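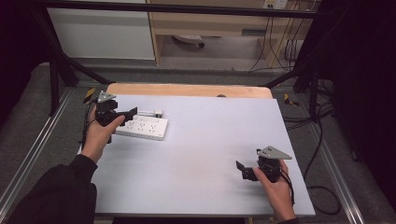 Ute Kuhlmann put the main result of the visit in one line: demonstrations recorded with hand-held grippers can train a policy without any robot present during recording. The rest of the afternoon at the Bruvville lab was spent on how far that holds.

The task set is called Murkenetti and covers tabletop work with household items, power strips among them. An operator holds one gripper in each hand and performs the task directly. The policy is trained on the gripper paths and finger openings, then run on a two-arm cell. The current set has 182 demonstrations. Of 100 test runs on the cell, 47 succeeded with the first version of the time alignment. The group would not give a figure for the second version, as testing runs until January.

Most failures came from the last few millimeters of approach - the fingers closed early and pushed the part away.

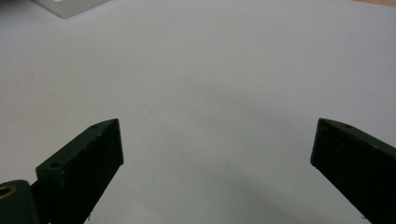
Simone Siqueira asked whether finger wear shifts the closing point, and was told that it does. The group now records an open-and-close cycle on a bare surface before each session and corrects the width reading from it. Fingers are replaced after 7 sessions.

The Wegener cell was down for service, so we saw recording only. Slides are to be sent to all attendees.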